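4. Recording Your First Folding Set

By now you should have the hand-held gripper charged and paired (section 3). If the status light is still blinking, go back and finish that part. I tried to skip it once and lost a whole Sunday of recordings, so please learn from me!

A quick word on what we're after. The Gekbridge method teaches a robot to handle cloth by copying people, and the thing we found in the April runs is that the policy gets much better when the cloth is recorded on a busy background. Our first model, Dima, only ever saw plain tabletops and did fine on plain tabletops. Put a towel on a flowery bedspread and it grabbed the bedspread. Parisi, the second one, was trained on the same number of demos, all of them on patterned bedding, and it found the right edge far more often. So this guide is written around beds, and the messier and more ordinary the better.

4.1 Getting the bed ready

1. Pick a bed you can reach from at least one long side without kneeling on it. Your knees will drag the blanket and the tracker will think the world moved.

2. Leave the pillows and whatever else lives up by the headboard. Matilde Cardoso, who wrote the first version of this section, used to have us clear everything off, and we've dropped that step completely.

3. Lay one target cloth on top of the blanket. Anything from a hand towel up to a tablecloth works. Fold it once before you start.

4. Turn on the room lights and leave them alone until the set is done.

Note: Patterned cloth on a patterned blanket is the best case for us, even though it feels like the worst one while you're doing it. If all you own is solid colors, go ahead and use those, and write "solid" in the notes field.

4.2 Recording a demo

1. Hold the gripper over the bed with the fingers open and pointing away from you. Press the record button and wait for the beep.

2. Hold still for 3 seconds. The tracker uses this to find its starting point, and rushing it is the number one reason demos get thrown out.

3. Bring the fingers down at a shallow angle. You want the pads to meet the cloth first – the tips tend to dig into the blanket underneath.

4. Close slowly, lift, carry the edge across, and let go. Try to do it in one smooth move. If you miss the edge, don't restart! Open up, go back and try again in the same recording. Those recoveries are gold for training.

5. Hold still again and press the button to stop. 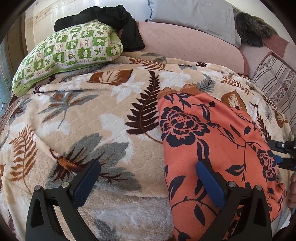

Figure 4-1. Blue pad against the target cloth, patterned blanket underneath.

6. Shake the cloth out, drop it somewhere new on the bed, fold it once again, and go back to step 1.

Caution: Keep your free hand well clear of the fingers while they're closing. The pads are padded, the linkage behind them is not, and it will pinch.

Caution: Don't use the gripper on long-pile fur or anything with loose loops. Threads get wound around the screws and you'll be there with tweezers for ages.

4.3 How many to record

A full set is 100 demos. I know, it's a lot. I usually do them in batches of 13 and get up for a drink in between, and Indrek Ozoliņš does the whole thing in one go with the radio on. Either is fine. Swap to a different cloth whenever you get bored, and enter the new one in the notes field when you do.

In our tests the gain from patterned bedding showed up early, after almost 19 demos per cloth, and then flattened out. So if you're short on time, more cloths with fewer demos each is the way to go. We've only checked this for folding, by the way. Staslow, the bag-opening model, hasn't had the same comparison yet, so follow section 6 for that one.

When the set is finished, leave the gripper switched on and go straight to section 5 for the upload.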